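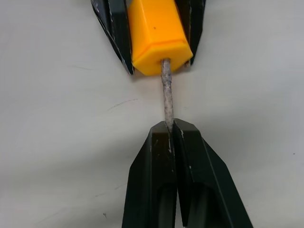 4. Setting up the Jinura summon pack (Dironora, PC build)

Posted 16 Mar 2021 by the Sokport guide desk
80 shares | 5 comments

You need the base game patched and the launcher closed. Closed, not minimized. If you haven't done section 3 (save backup) go do it now.

4.1 Install

1. Grab the pack from the Sokport downloads page. Build 1407 or newer. The October build still shows up in search, skip it, the ice spirits load with no colour.
2. Unzip to the desktop. Not into the game folder yet.
3. Open the unzipped folder. You want the one called summons. Ignore extras.
4. Drag summons into Dironora/mods. Say yes to overwrite.
5. Start the launcher, Mods tab, tick Jinura. Leave load order alone unless you run the Hafþórsson weather mod, then Jinura goes under it.
6. Play. First load is slow, up to 5 minutes on an old drive. Don't kill it.

Note: no Mods tab means you're on the trial version. Pack won't work there.

CAUTION: don't install over a save with a spirit already summoned. Dismiss it, rest at any inn, save, quit, then install. Otherwise the spirit is stuck in your party for good and eats a slot.

4.2 Controls

Defaults clash with the quick map. Change them before you get in a fight.

1. Settings > Controls > Party.
2. Scroll to Summon. Bind to whatever's free, most people use the side mouse button.
3. Bind Dismiss to something far away from it.
4. Set Hold to Cast to ON. With it off a stray tap burns the whole mana bar.
5. Apply. Back out with the Back button, Esc drops your changes. 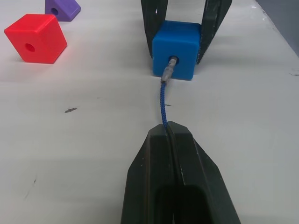
Controller players: same menu but Summon and Dismiss share one button, short press and long press. Can't be split in this build. Turn the long press time up to max and you should be OK.

4.3 Binding your first spirit

1. Travel to the shrine north of the harbour. Daytime only, the gate is locked at night.
2. Talk to the keeper, pick the second line. The first one starts the ferry quest and locks you out until its done.
3. Equip the focus rod you get. Off hand.
4. Walk to the anchor block in the centre of the floor.
5. Line up, hold Summon, wait for the chime.
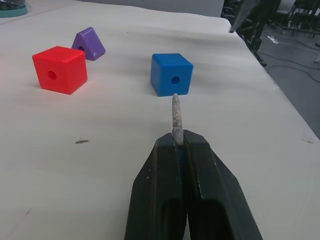

Lining up is where most binds fail. Range on the focus rod is tiny, and the game gives you no crosshair for it. Crouch, switch to first person, and creep in. You want it set like the grey stick and the cube in the photo: rod pointing straight ahead, rounded end almost touching the front face. At an angle it won't register. If you hear a dull thunk you're too far back, step in and hold agian.

Note: a failed bind costs mana but not the rod. Rest and retry.

CAUTION: don't save during the chime. Autosave off is safer (Settings > Game).

4.4 If it goes wrong

- Spirit is invisible: shadows are on Low. Set to Medium, restart.
- Spirit shows up but won't attack: stance is on Guard. Party menu, change to Follow.
- Crash at the shrine gate: wrong load order, see 4.1 step 5.
- Name shows as blank boxes: language pack missing. It's in extras after all, copy the fonts folder into mods and teh names come back.
- Keeper won't talk: weapon's drawn. Put it away.

Uninstall: dismiss, save, quit, untick Jinura, delete mods/summons. Levelling the spirit is in section 5.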